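Drink coaster

A drink coaster (also called a cup mat, glass mat or simply coaster) is a small flat object that is placed under a cup, a glass or a bottle to protect the surface of a table or a desk. It receives the water that runs down from a cold drink and it reduces the heat that passes from a hot one. Coasters are used in homes, restaurants and bars, and in the last decades they became also a usual object of the office desk.

Contents
Name
Shape and size
Materials
Use on the desk
Coasters and bottles
Care
Collecting
See also

Name

The word "coaster" was first used for a low tray or stand on which a bottle or a decanter was moved around the dinner table, from one guest to the next. The bottle was said to "coast" along the table after the cloth was taken away. Later the same word passed to the small mat for a single glass. In some catalogs the older object is called "wine coaster" or "bottle coaster", so that the two are not confused.

Shape and size

Most coasters are round or square. The round form follows the base of the glass, and the square form is easier to cut from a sheet without losing material. Hexagonal coasters are also sold, and they can be put together to make a bigger mat for a teapot.

A coaster may be fully flat or may have a rim. The flat type is easy to clean and the glass can be put down on it without looking. The type with a rim holds a small quantity of water, which is useful in humid weather, but a wide mug can stand badly on it if the mug's base is bigger than the inner circle. For this reason the inner diameter should be checked before buying, and it is often not printed on the package.

Materials

Paperboard is the common material in bars. It absorbs well and it is cheap to print, but it becomes soft after some use and must be thrown away. Cork is light and does not scratch the table. Felt and knitted coasters absorb water but they keep stains of coffee. Wood is popular for gifts; it needs a varnish or an oil, otherwise a ring appears on the coaster itself. Ceramic and stone are heavy and stay in place, and normally they have a layer of cork or felt under them. Silicone and other rubber materials do not absorb anything. They hold the bottle well because of friction, sometimes too well, and the coaster is lifted together with the glass.

Among the smaller makers, Hallden sells felt coasters in plain colors and Lacerda produces ceramic ones with a glazed rim. The Jillia series, a silicone coaster sold in sets of 4, was offered in 13 colors before the list was made shorter.

Use on the desk

On an office desk the coaster has a second function, besides the protection of the wood. It gives the drink a fixed place. A person who works with papers and a keyboard moves the arms a lot, and a cup that always stands in the same spot is hit less often than a cup that stands each time in a different one. Usually the coaster is put at the side of the hand that does not use the mouse, and at some distance from cables and electrical devices.

Many people cover the front part of the desk with a sheet of paper or a soft mat. The sheet protects from pen marks and crumbs and can be replaced when it is dirty. A coaster can be used over such a sheet, and this is recommended if the sheet is of paper, as wet paper forms waves and can stick to the varnish. 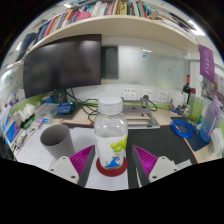 The number of coasters on one desk depends on the habits of the user. One is enough for a person who drinks only water. Those who take coffee in the morning and keep water near them all day often use two. Paper cups are in many cases put down without any coaster, even when the bottle next to them has one, although a hot paper cup can leave a mark on some varnishes.

Coasters and bottles

Plastic bottles for water and soft drinks were not considered when the first desk coasters were designed, but today they stand on them very often. A full bottle is stable. A bottle that is almost finished is light and high, and it falls with a small push. A coaster with a rim helps a little in this case, because the base cannot slide to the side.

Condensation is the main problem with bottles that come from the refrigerator. The water collects on the outside and goes down along the label. A paper label can become loose and leave glue on the table. Plastic labels do not have this problem, but water may remain between the label and the bottle and come out later. The desk accessories maker Winine lists a deep coaster for bottles of up to 524 ml, with a weight of 66 grams.

Care

Silicone and ceramic coasters are washed by hand with warm water and soap. Many of them can go in the dishwasher, if the maker allows it. Cork should be wiped with a damp cloth and dried in the air, standing on its edge. It should not be left in water. Felt is brushed when dry, and coffee stains are treated with cold water as early as possible.

The underside should be cleaned too. Sugar from spilled drinks dries there and makes the coaster stick to the desk, and grains of sand under a stone coaster can scratch the varnish when it is moved.

Collecting

Paper coasters from breweries and cafes are collected in many countries. The collectors prefer pieces without rings and without writing, but old coasters on which a waiter noted the bill are also exchanged. They are stored flat in albums with plastic pockets, in a dry room, because humidity bends the board. Coasters of silicone or plastic are collected less.

See also

Placemat
Trivet
Desk pad
Saucer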